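Staging notes, Virstead one-act project
Final report, Hiu-tung Choi

Our group picked a short play with 2 characters and a lot of silence in it. Aim was to see if an audience would sit through the pauses when the room is small. We had six weeks, a borrowed studio at Murico and no real set, just a bench and a door frame.

Casting took too long. First read-through ran 31 pages of script in under an hour, way too fast. Slowed it down, lost the jokes. Put some of them back by week four. Lighting was one warm lamp plus the house lights at half, and the cue sheet got rewriten the night before opening.
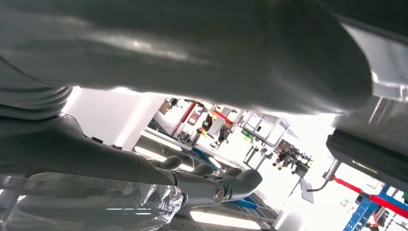
Jouko Heiskanen thought the second half worked better than the first, because by then the actors had quit waiting for laughs, and he wanted the long pause before the letter to be longer still. We tried that on the last night. Felt risky. One cough, then quiet.

Total audience over the run was 135. Feedback cards mostly liked the ending, several people couldnt hear the older brother when he faced the door. Fair. We should have blocked that scene facing out, or moved the bench.

Next time: start lines earlier, fix the cue sheet by week five, more rehearsal in the real room. Budget and cards are in the appendix.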